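Right, a thread on whether machines can do the boring jobs yet. Putting small things away in a box, to be exact, which is all I've wanted since we moved the workshop to Istthorpe.
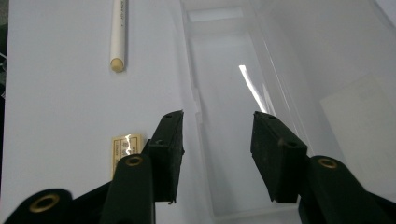 Alemayehu replied straight off that a dishwasher is a robot and I should stop moaning. Fair enough, but the dishwasher doesn't load itself, does it? Loading is the chore!

Tidying a bench is the same sort of problem. A clear plastic box has walls you can half see through and shiny bits that shift when you move your head. I cope. Machines still get muddled by it, from what I've watched.

Then there's flat stuff. A little card lying on a smooth table is a horrible thing to pick up with two stiff fingers (try it wearing oven gloves). I slide mine to the edge without thinking. Somebody has to teach a machine that trick.

Went to the Hernine open day in July and saw an arm put 5 pens in a tub. It managed 4, then nudged the last one off the table and carried on as if all was well. I've had Saturday staff like that – still, I was quite impressed.

Two years ago the same lot couldn't do one pen, so I'm not laughing at it. Clundov are promising one for small shops but there's no price up yet, and I want to see it do a messy drawer before I get my purse out.

So my answer is nearly, for one job, if you set everything out nicely first. By which point I could've done it myself and had a cuppa. What would you hand over first? Mine's sorting screws.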